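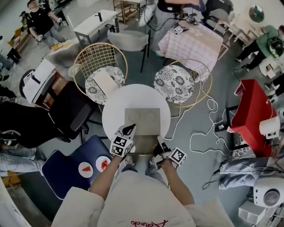 Figure 1. The round table from overhead, with the two gold wire chairs on the far side.

Mixed Seating in a Shared Room
Project report, Interior Studio 2
Group Arnero

Why we picked this room

Our assignment was to study a room where the furniture doesn't match and figure out if it still works. We got so lucky with ours! The Domon room has wire chairs, office chairs, an upholstered chair, a shell chair and a vanity dresser all living together, and we loved it from the first afternoon. Most people in our studio picked cafes or libraries. We wanted a place where things get pulled around all day and end up wherever somebody needed them last.

What we looked at

We kept a log every Tuesday in August and wrote down each time a seat was used, moved or turned into something else. That gave us 221 entries, way more than we were hoping for. We also sketched the floor plan at a 1:65 scale, which our instructor said was a weird choice (it fit the paper perfectly, so we kept it).

The "turned into something else" column quickly became our favorite. Chairs in this room are side tables half the time. On one visit the dark blue chair with the pale piping was holding two round white plates, and one of the wire chairs had a cream board lying across its cushion. The round white table is a good size for one person working on one thing, so everything else goes to the nearest seat.

The gold wire chairs

These are the stars of the room. The frames are open, so you can see the floor through them and they never feel heavy, even with a big black office chair close by. The white cushions with black flowers help a lot too - they repeat the black and white of the larger pieces, and your eye starts to read the whole mix as a set.

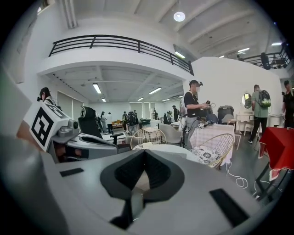

Figure 2. Middle of the room, with the checkered tablecloth, the white shell chair and the vanity dresser behind.

The pink and white checks are the only really playful pattern on a large surface, and we think the room needs them. We tried a version of our drawing with a plain cloth from the Sisier catalog and it went flat right away. The round mirror on the dresser picks up the round backs of the wire chairs, a match we only noticed while coloring the second elevation.

What we would change

We would add two small side tables so the chairs can be chairs again. Our pick is the Woldegiorgis stool-table, drawn in gold on sheet 4. We'd also give backpacks a spot near the wall - a plain row of hooks would do it. The cushions stay!

Sheets 1 to 4 and the full log are in the studio folder, drawer 825.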